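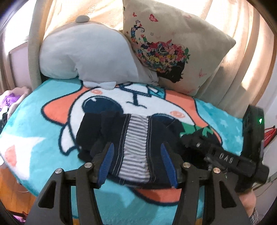
*Picking up a dark garment from a patterned blanket. Both blue pads should be on the cloth before you start to move it.*

# How to record a clothes-folding set with a hand-held gripper (and decide whether it was worth it)

Liltard sells its recording service on one promise: a person with a hand gripper and an ordinary bedroom can produce demonstrations good enough to teach a robot arm to fold. I've now done 200 takes under their scheme. I'm not convinced by everything in the sales pages, but the method does work if you're strict with yourself, and their own guide skips most of the parts that caught me out. So I've written mine down.

I paid for the starter plan myself. It cost £661 for the loan of the kit and the checking of one set, and there's a deposit of £200 on top that the front page doesn't mention.

## Before you start

You'll need:

- the gripper, fully charged
- a bed or a big table, at a height where you don't have to stoop
- five to ten pieces of clothing, mixed weights
- a second person, if you can get one, to reset the clothes between takes

Liltard says a second person is optional. Try fifty takes on your own and see what you think. Maiara Pacheco reset for me on the second day and we got through twice as many before lunch.

Leave the room more or less as it is. The guide asks for "natural clutter", and I wasted an evening tidying before I read that line. Pillows can stay at the head of the bed and a busy blanket is fine. I did ask whether a dark garment over a dark bit of print would confuse things, and was told the variety "adds strength". Perhaps it does. I'd like to see a number.

Light is the one thing I would change. A bright window behind the bed with pale curtains drawn across it looks lovely to you and can leave dark fabric as one flat lump in the recording. Record a trial take and play it back. If you can't make out the seams, turn on a lamp behind you or wait for a duller hour.

## Step 1: Calibrate

Close the fingers fully, open them fully, and do it again. Hold the gripper still until the app accepts it. The guide says this takes five seconds. Mine took anything up to a minute, and it refused outright if I'd changed my grip on the handle halfway.

Repeat after every break. I skipped it once and lost 42 takes, all rejected with the single word "drift".

## Step 2: Lay out the garment

Drop it. Don't arrange it. A heap with one flap bunched up is better material than a neat rectangle, and it's also what the arm will meet in real life if this product ever gets that far.

Start with something mid-weight. Thin T-shirts slide out of the pads, and thick towels make the fingers look stronger than they are.

## Step 3: Approach and pinch

1. Come in low, with the fingers open wider than you think you need.
2. Lower until both pads touch the cloth.
3. Squeeze slowly, so that a fold of fabric rises between them.
4. Stop. Count one in your head.
5. Lift straight up, then move across.

That pause at number four is the most useful thing in this page. It isn't in Liltard's guide at all. Hưng Sầm, who had done a set before me, passed it on, and my rejections dropped sharply once I used it.

Pinch near a seam or a change of panel when there is one. It gives you the same target from take to take, and the extra thickness holds better.

Try not to catch the blanket as well. With plush covers this happens a lot, and you often won't feel it through the handle. If the blanket lifts with the garment, end the take and start again.

## Step 4: Fold and release

Carry the pinched edge over, lower it until it rests, then open the fingers all the way before backing off. A half-open release drags the fold with it. Don't smooth anything with your free hand. It feels natural and it spoils the take.

## Step 5: Upload

Upload in small batches. I sent my first 84 in one go, it stalled, and support (a patient man called Marcelino Toledo) had me send the lot again. Batches of twenty went through without fuss.

## What I'd want answered before paying again

The sales page says 900 takes will "typically" teach one fold. Typically for whom? I asked for the result of a single finished set and was offered a call instead.

The checking is also uneven. Two takes I thought were poor went through, and one of my cleanest came back marked "unclear". No reason was given for either.

Flident charges £842 for a similar plan, deposit included, and lets you see the checker's notes. I haven't used it, so I can't say whether the notes are any good.

If you have a kit on loan already, follow the steps above and keep your sessions short. My wrist gave out well before the battery did. If you haven't paid yet, ask for the checking rules in writing first, and ask when the deposit comes back. I'm still waiting for mine.

*Fletcher Tamihana, Sunday, April 30, 2023*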